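Play kitchen table: sort the food or leave it mixed?
Toys and Playrooms > Play Kitchens

Jultton
Posted 2024-05-08
I would like some advice about our play kitchen. I want the soft food to be separate from the dishes, but my wife prefers one big pile. The favorite piece is the felt ketchup, with a green vine and a red tomato sewn on the label. I think it needs its own place on a shelf.

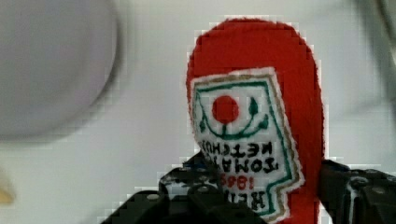

Re: Play kitchen table: sort the food or leave it mixed?

Prarkex
The embroidery is very nice. I would not put it on a shelf. In our home everything on a shelf is forgotten after two days. Please keep the felt food in a low basket.

Nwachukwu
I do not agree with Prarkex. A basket is good for balls, but the soft pieces go to the bottom and the children throw out everything to find them. We have 50 pieces and we use 3 flat trays. How big is your table, Jultton?

Jultton
It is big enough, but it fills quickly. On the white table we have the mint-green colander and pot, a blue bowl, a round plate and the small toaster oven. The balls are the problem. One red ball is in the bowl and the others stay on the table. The Santa belongs with the December things, in my opinion, but my wife says he can stay all year.

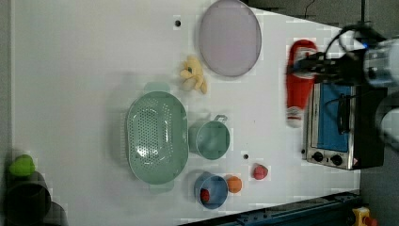
I was thinking to put all the balls in the colander, so the bowl is free for cooking games. The yellow plush could move to the bedroom.

Prarkex
Then where do they wash the vegetables? For my children the colander is the most used thing. Take a box for the balls.

Nwachukwu
Here I agree. And your wife is right about Santa, let him stay.

Jultton
Thank you both. I will try a tray for the felt food and a box for the balls. Santa we are still discussing.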